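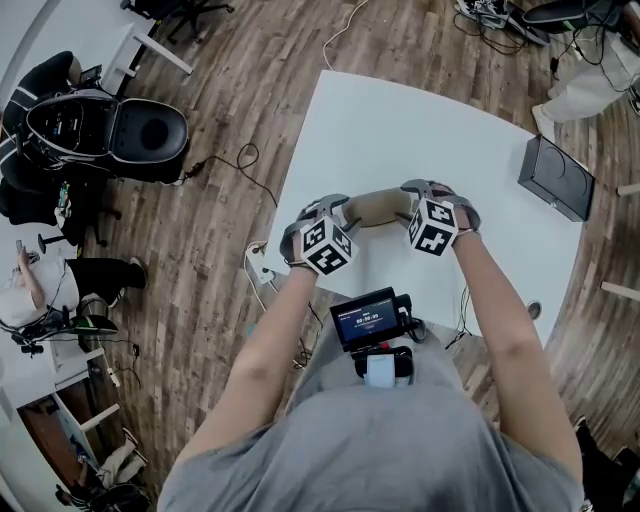 Two hand-worn grippers at a white table, one at each end of the same piece.

Buying Hand-Worn Grippers: Questions We Get Before the Purchase Order

Updated 26 November 2022

Should we buy a pair of these or go straight to a robot arm?
Depends what you think you're buying. The grippers record how people do a task. They don't do the task for you once the people go home. If your budget request says "automation" on the cover and the only line item is a recording kit, expect someone in finance to ask about it in a year.

What does the quoted price cover?
Less than you'd hope. The Stonent quote we reviewed in June came to $1,073 per station for accessories alone: mounts, straps, chargers, spare cables. The grippers were on a separate page. Ask for one total, with shipping, and ask what happens to it if you order a single station.

How many stations do we need?
Start with one. Vendors like to open at four, and the discount looks good until three of them sit in a cabinet. We would want 60 days of steady use on the first before signing for a second.

How much space should we plan for?
More than the tabletop. Chargers, power strips and hard cases end up on the floor, and so do the cables. Measure the room with the chairs pulled out and people in them. If several people will share the room, pay for cable covers and put them in the first budget. They never make it into the second one.

Do we need special furniture?
No. Bollance sells a "capture bench" and we have yet to hear a good argument for it. A plain table with a cable grommet will do.

The sales rep says anyone can learn it in an afternoon. True?
Anyone can put them on in an afternoon. Getting recordings you can use is another matter, and we have not seen a vendor put a number on that in writing. Budget paid practice time – and budget for throwing some of the early work out.

What about two-handed tasks?
Test them before you buy. Holding a long part by both ends is a fair trial since the hands have to agree with each other. Bring your own parts to the demo. The ones on the vendor's table were picked by the vendor.

Is leasing better?
Sometimes. Irkex offers a 90-day lease with the option to buy, but read the section on wear. Straps and jaw pads are counted as damage in the version we saw.

Can we use the recordings with another company's robot later?
Get that answer from both companies, on paper. "Compatible" has meant everything from a working import to a folder of files and good wishes.

Who handles repairs?
Abou Zeid does them for two of the brands on our list. Turnaround is not guaranteed, so price a spare gripper for each hand. A left one won't always stand in for a right.

When does it pay for itself?
We don't publish a payback figure. Ask anyone who gives you one which labor costs they left out, starting with the people wearing the grippers.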